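Derex Tabletop Set – whiteboard and case
Maintained by Kirstin Jardine and Abenezer Derese

Contents: 112 clips in 2 folders, 56 per folder. Each clip has one tabletop layout. The whiteboard has a pinkish-red border and may be blank or carry short handwritten text. Text is transcribed in labels.csv, line by line.

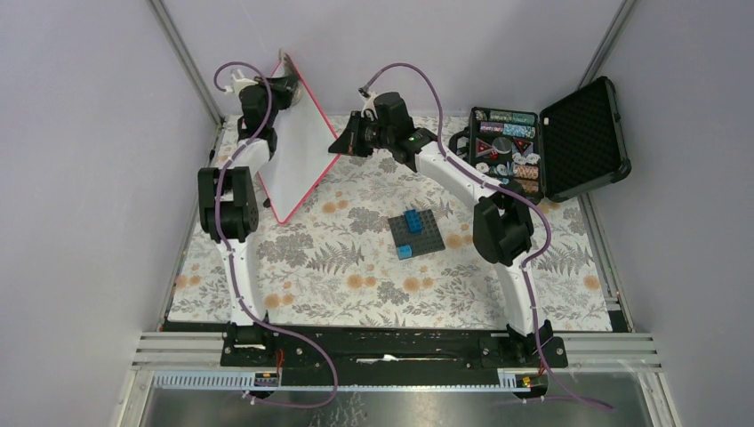
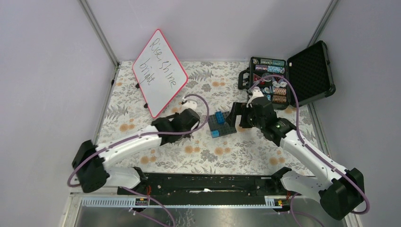 Field "cloth" is set to floral throughout. Field "case" takes open or closed – the lid only, contents are not labeled. Line breaks on the board are stored as a slash. Report label errors to Kenneth Leckie.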